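Handling rules, second edition

The new packing guide for hand-held grippers is out, and it's a good one! Igor Lis and the Planska group cut it from 46 pages to 10 and still found space for soft food packets – the part we've all been asking for.

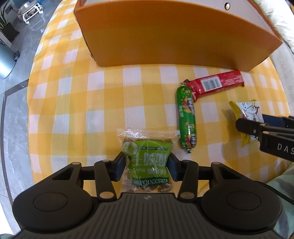
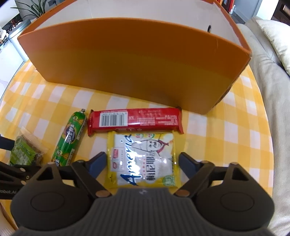
Snacks and an open orange box, with grippers at the table.

Three rules to learn first
Lay items out with labels readable before you begin.
Bring the fingers in from both sides of a packet, and never pinch a crimped end.
Agree who reaches first when two grippers share a table.

Comments go to the Bratbridge desk by Tuesday. We've had more than 60 already – keep them coming!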